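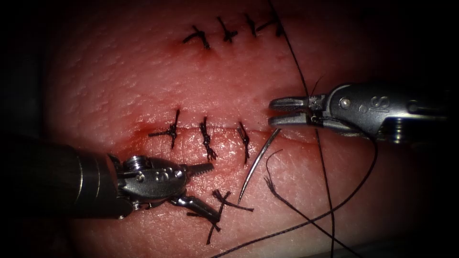
August
By the Skasico family desk

The mother behind the photo blog Wusell has posted one picture of her son a day for three years, 1095 in total. She shoots at 9 a.m., before nursery. "The light in the kitchen is even then, so I leave the settings alone," she said.

Posts carry no caption. Comments stay open for two days. "After that it's mostly spam."

She keeps five shots per session and deletes the rest at night. Faces of other children are never published. "If a friend is in it, I pick another one."

Backups go to two drives, one stored at her sister's house.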